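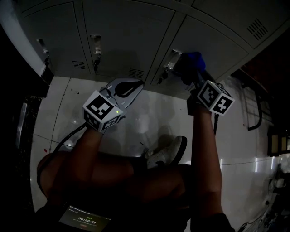
The Grey Doors of Girkholm

By Anderson Siqueira

When I moved to Girkholm, I did not expect to become fond of a locker. Mine is number 808, in the lower row of the changing room at the Quinlan swimming hall, and to open it I must bend my knees like a man looking for a coin.

The regular swimmers all have opinions on the rows. The upper doors are good for the back, but a short person cannot see what is left at the far end. The lower doors are good for heavy bags and wet shoes. In November, when everybody comes with a thick coat, the lower ones are taken first.

Light grey metal is not a colour that people love. Still, it forgives a lot. A wet cloth and a little washing-up liquid will remove most marks, and the cleaners at Quinlan do the handles first, because these are touched by every hand. Then come the vents, those narrow slots in the door. They collect dust on the inside, where the cloth does not easily go. I use an old toothbrush for mine.

The key is the weak point. It is small, it hangs from the handle, and it likes to go home in the wrong pocket. A lost one costs 22 to replace at the desk – I have paid twice.

A few streets away, in Brirkton Road, there is a workshop called Dirkano which repairs old lockers from schools and factories. They straighten the doors, oil the hinges and sell them to families, who put them in the hall for boots and school bags. A set of four costs 900, delivery not included. My neighbour bought one and painted it yellow inside, leaving the outside as it was.

I asked if she was happy with it. She said the doors are loud in the morning, and that she has glued small pieces of felt where the metal meets. I have bought some felt too, but I have not yet asked the swimming hall for permission.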